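Anyone know how to get a musty smell out of a used metal storage bin?
posted by Korkor Adjei, May 2020
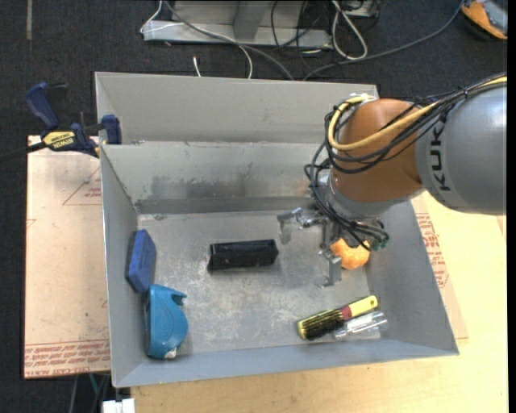 Gray metal bin, scratched floor and all.

Hi all! I keep my camping stuff (tent, two sleeping bags, a big pile of wool blankets) in a metal bin in the garage, and everything that comes out of it smells like an old basement. I've washed the blankets twice and the smell is back within 8 days. I tried a box of baking soda in the corner and it did nothing that I could notice. We have a trip planned for August and my sister has already said she's not sharing a tent with me if it smells like last year. Is it the bin or is it the blankets? And is vinegar okay on bare metal?

mossybank
It's probably both. Wool hangs on to smells like crazy, so if the blankets went in even a tiny bit damp they'll keep stinking up whatever they sit in. Take everything out and hang it outside for a couple of dry, breezy afternoons. Then wash the bin with warm water and dish soap, rinse, and dry it really well with a towel (get into the seams!). I'd go easy on the vinegar. A quick wipe and a rinse is fine, but don't leave it sitting on scratched metal or you'll get rust. Leave the lid off for 5 days before you load it back up. And don't pack the tent until the floor is bone dry, corners too. Mine fooled me once and I had to throw out a perfectly good groundsheet.

Quaye32
just buy a plastic one lol

tentpegs_and_tea
Second the airing out. I also put a bag of plain charcoal in with mine over the winter and it worked way better than baking soda ever did. You have to swap it every couple of months though.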